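The white cabinet, one year on
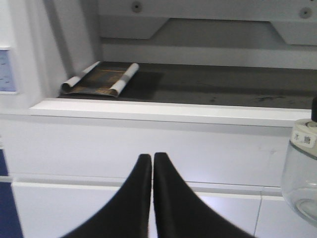
Is glossy white a sensible finish for a cabinet you use every day?

It's sensible if you like wiping. Every fingerprint shows, every smudge catches the afternoon sun, and a soft damp cloth gets rid of the lot in less time than it takes to complain about it.

I complain about it anyway. We bought ours last August after a long campaign by Jarrah, who had seen one at a friend's place and come home talking about clean lines. I'd have kept the old pine thing, which had no lines to speak of and one door that opened when a truck went past. But the pine thing went out on the nature strip and was gone by dinner, so somebody out there has my taste.

The new one came from Praketti, which is a shop in an industrial estate with very good parking. $169 on the floor, down from $200 owing to a dent in the back that faces our wall and will go on facing our wall until one of us dies. Delivery would have been another $66. We declined and drove home at forty with the boot tied down, Jarrah holding the rope out the window as though that would help.

What sold me, in the end, was the recess at the top with the dark shelf in it and the raised white lip along the front. I pictured keys in there, sunnies, the mail. A place for things on their way to other places. The lip stops anything rolling off, and it does that job well. It also stops you sweeping crumbs out in one go, so you end up chasing them along the inside edge with a corner of the cloth and then giving up and getting the vacuum.

The dark surface scuffs. I hadn't thought about that. White shows dirt and charcoal shows scratches, so between them they've got the whole field covered. I tried a bottle of Mikus cream cleaner on the marks, and it made the spot shinier than everything next to it, so now I have a scuff and a halo. Jarrah says it adds depth.

Then there's the paper problem. Anything flat that goes in there and isn't dealt with stays in there. The brown and gold printed sheet at the back left has been waiting for a frame since Easter. It spent months in a tube before that and both ends still want to be in the tube. I've had it under the atlas. I've had it under the atlas and the slow cooker. You take the weight off, it lies there for a minute being reasonable, and up come the ends again.

The framer on Kereama Street quoted $113 with plain glass. That's two thirds of a cabinet! So it's still on the shelf, curled, and we've both stopped seeing it except when visitors ask.

Would I buy the cabinet again? Probably, though I'd get the matte one. My sister has the Tilalis version in grey and hasn't wiped it since she moved in, by her own cheerful admission, and you'd never know from the doorway.

Next job is the grout along the bottom. I've bought a brush.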